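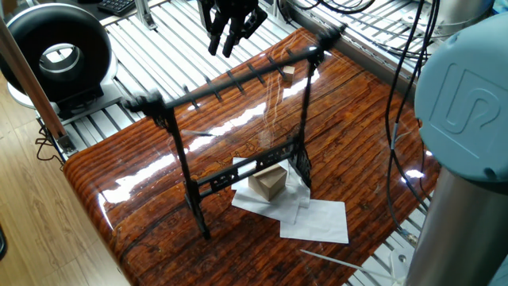

Brush rack on a polished top: rocking, and what to put under it

Posted in: Desk and Studio Furniture
August 2026

Trillier
I have a black brush rack of the usual pattern. Two uprights, a top bar with pegs, a pierced lower crossbar, scroll ends. It stands on a varnished table with a wood-grain pattern and it rocks slightly from corner to corner. Loaded with wet brushes on one side it leans further than I would like. I have been putting a wooden block on a couple of sheets of paper under the lower bar. The paper is there to save the varnish.

Questions. Is a block under the crossbar sound practice, or am I loading a part that was never meant to carry anything? And is paper adequate against gloss varnish in the long term?

Prodau
The crossbar is a spacer. It keeps the uprights parallel and takes very little load. Openwork is weak where the piercings come close together, and if you wedge a block hard against it you will crack it there first. Leave a gap and treat the block as a stop.

The rocking is in the feet. Put the rack on a sheet of glass and slide a strip of paper under each foot in turn. The one that lets the paper through is short. Shim that one and leave the others alone.

Lưu
I disagree about shimming. Sand the feet. Tape a full sheet of 700 grit to the glass, stand the rack on it and draw it in one direction with light pressure. Finish on 2000 if the feet are lacquered. Mine took eight strokes.

Prodau
That is fine for solid wood. If the feet are metal, or lacquer over something soft, you go through the finish and the bare patch marks the table. A shim can be taken out again.

Trillier
I haven't established what the core is. It is black all over and I would sooner not scrape it to find out.

For reference, the arrangement with a brush laid across the rack, below the pegs. The pegs are in two staggered rows, eleven in all. I keep a few smaller cubes as well, for use as paperweights. 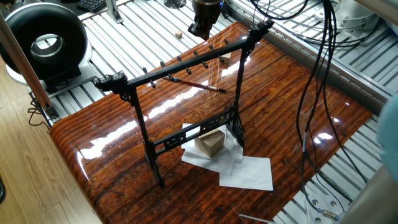
Thảo Tô
Paper is the wrong material if brushes are going to drip. It holds the water against the varnish and you get a white bloom. Thin felt is better, provided the dye is fast. Undyed wool for preference.

Lưu
Felt compresses unevenly, so the rocking comes back within a month. Cork, 3 mm, cut to the size of the foot.

Thảo Tô
Under the feet, yes. I meant under the block, where compression does not matter.

Jelent
Two points on loading, which have been passed over. With staggered rows, hang the heavy brushes first and alternate between the rows, working outwards from the middle. And don't hang anything by a loop that is too long, or the tip touches the lower bar and dries bent.

Also, a crumpled sheet under a block is worse than none. The block sits on the creases and tilts. Use one flat sheet or a piece of card.

Trillier
Noted. I will do the paper strip test, fit cork to the feet and leave the lacquer alone. Felt under the block, with a gap below the bar. How much gap?

Prodau
The thickness of a postcard. Check it again with the rack fully loaded.

Lưu
Still say sand it.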